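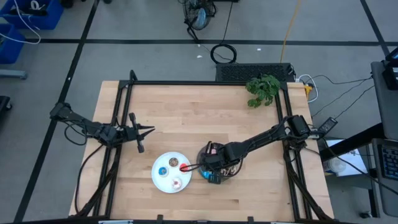
The two-arm bench at Kullon, right gripper in the glass container, four pieces on the plate.

I went to the Kullon open day at Predstead mostly for the bench in the photo. The rest of the program was conveyor sorting and a talk on machine guarding, both competent, and I will get to the guarding talk because it had one useful slide.

The task was plate loading. Small food-shaped items start in the round glass container, and the arms have to get them onto the white plate without tipping the container or pushing the plate. It sounds trivial. Clear glass is a nuisance for depth sensing, the items are all different shapes, and the gripper has to go in past a rim that leaves very little room for the fingers to open. I have spent a good part of my working life trying to pick parts out of bins, and I would take a steel bin of castings over that container any day.

Dzifa Aryee ran the session. She started with the hardware, which took five minutes, then spent the remaining time on control, which was the right split. The arms are mounted on opposite sides of the table, on a black aluminium frame with corner posts. Both are position controlled. There is no force sensor at the wrist, so contact is inferred from motor current, and she was frank about how coarse that gets when the arm is extended and the joints are carrying their own weight.

The policy driving it was trained on teleoperated demonstrations, 628 of them for this task. A further 159 were recorded and thrown out, mostly for operator hesitation. I asked whether hesitation was judged by eye or by a threshold. By eye, for now. A second person reviews the borderline cases, and the two reviewers disagree often enough that she wants a written rule before the next batch.

We watched 21 attempts. I kept a tally in the back of the program, where an attempt meant one item from container to plate. Three failed. Two of those were slips at the rim, where the item caught the edge of the glass and rotated out of the fingers. The third was a grasp on two items at once, one of which came free over the table. The arm carried on to the plate with the other and then went back for more as though nothing had happened. It has no notion of a dropped item unless the item is somewhere it already expects to look.

The donut was the interesting one. A ring gives pointed fingers two options: across the outside, or one finger through the hole. The demonstrations contain both, and you could see the arm dither above the container before committing. Aryee said the dithering was worse in January, and that predicting longer chunks of motion had mostly cured it. The cost is that the arm reacts late if anything moves mid-chunk. She demonstrated by nudging the plate 3 cm while the arm was on its way. It released at the old position, and the item landed on the lip and stayed there by luck.

Cycle time was slow. I did not put a stopwatch on it, but a person would have cleared the container before the arms had placed a second item. Speed was not the aim of the exercise and Kullon did not pretend otherwise.

What I wanted to know was how much of the setup is load-bearing. Change the tabletop for a dark one and does it still work? Asabe Igwe, who looks after the evaluation side, had numbers for lighting changes and none for surfaces. She expects a drop. The pale timber has been under every demonstration they have recorded, and I suspect she is right. Other containers have been tried, with opaque ones easier, as you would guess.

The guarding talk was given by someone from Harawira. The useful slide compared stopping distances for a light arm with and without a payload, measured at full reach — the case most people leave out of their risk assessment. I have asked for a copy.

Tromico had the conveyor cell next door. Suction cups, flat cartons, very fast, no surprises. I stayed ten minutes.

Parking at Predstead is behind the second building and the signs send you to the first. Bring a jumper, the hall is cold. The next session is meant to cover bimanual handover, with one arm passing to the other over the plate, and I have put my name down for it.

Posted 29/05/2022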